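Home | Syllabus | Readings | Handouts

Household Technology and Its Claims: Handout 2
Omolara Oyelaran 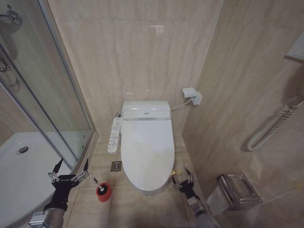 Fig. 1. Wall-hung toilet with electronic bidet seat and side control panel.

Be suspicious of any figure that starts with "the average household." The Cinthorpe survey says new fixtures cut water use by a third. It asked 687 homes, all of them buyers, and took their word for it. Did anyone read a meter? The report doesn't say.

Fatima Effiong's reply is better, though I don't trust her sample either: 10 streets in Adum, one dry September. Read both before class and write down what each author would need to measure to change your mind. Skip the appendix, it repeats Table 2.

Last updated 2020-11-23
2 comments | Share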